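Home | Archive | Toys | Kitchen | Small Repairs | About

Search this blog Go

The block set everyone keeps telling me to buy

I have been resisting wooden shape blocks for a long time. My view was that a child who wants to stack something will stack canned tomatoes, and canned tomatoes can be eaten afterward. Then my sister-in-law left a bag of them at our house in December, and I've been tripping over the things ever since, so I figured I might as well have an opinion.

The claims first. The Pindlow catalog says a shape set will "awaken early geometry." The Stumus people go further and print a chart of skills on the lid, with little ages next to each one. I read the chart twice. As far as I can tell it says that a two-year-old will pick up a block and a three-year-old will put it down somewhere else. I could have told them that for free.

Price is where I really start to grumble. The small Stumus set is 49 dollars. The big one, in a crate with rope handles, is 84, and as far as I could see the extra money goes mostly to the crate. At the Murnesthorpe flea market I've seen old blocks go by the bagful for pocket change, chewed corners and all, and the chewed corners never bothered any child I know.

Somebody will write in to say that the paint matters. Fine, the paint matters. I want to know what is on a thing that goes in a mouth, and I'd like it in a sentence and not as a leaf symbol. I wrote to Jin, who make the set my neighbor likes, and asked. I got a polite reply with a coupon in it.

I did sit down and play with the ones we have, over several evenings, before getting grumpy in public. The flat-sided ones behave. The cubes go on the cubes, and you get a tower, and the tower comes down and there is a lot of shrieking. What I doubt is the fancy shapes. Every set now has to have a star. A star block has exactly one good position, which is lying on its face, and once you put something on it the star is hidden and it may as well have been a coaster. Ours has ended up as a cookie in the play kitchen. It gets served to me at six in the morning and I have to say it's delicious.

The sorting business is the other thing I don't fully buy. You're supposed to lay out a tray or a board and have the child group the pieces by color, then by shape, and the order is meant to be important. Our kid groups them by which ones are asleep. 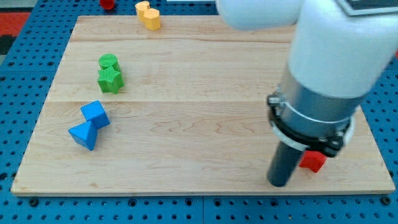
Sorting by color is the part of the whole pitch I trust least, for the simple reason that the color does all the work. Put the two blues together, the two greens, the two yellows, and you've finished without once looking at what shape anything is. The blue pair is a cube and a triangular prism, which have very little to say to each other as shapes, and the green star is lying in front of a cylinder it has nothing in common with except the paint. Take away the paint and I think plenty of adults would have to stop and think about where that yellow six-sided one goes. Me included, before coffee.

I'll give the blocks this much. A plain pale board under them is a good idea, whatever the catalogs say, and it costs nothing if you own a cutting board. The colors show up well against it and a kid gets a place where the game is. We used the back of our bread board until bread won.

As for the 200-piece sets, no. I don't care how good the price per block looks. I helped a friend pick one of those up off a living room rug and we were still finding pieces in the couch weeks later. There's apparently a preschool version with 800 pieces in it, and I hope the preschool has a shovel.

So I haven't bought any, and the bag is still here, and my sister-in-law hasn't asked for it back. I'm starting to think that was the plan.

3 comments

blockmom says:
Disagree about the star! Ours goes on top of every tower. Yes it falls off. That's the fun part.

tinroof says:
The crate is the only thing we still use from the big set. It holds potatoes.

quietkitchen says:
Did you ever use the coupon?

Leave a comment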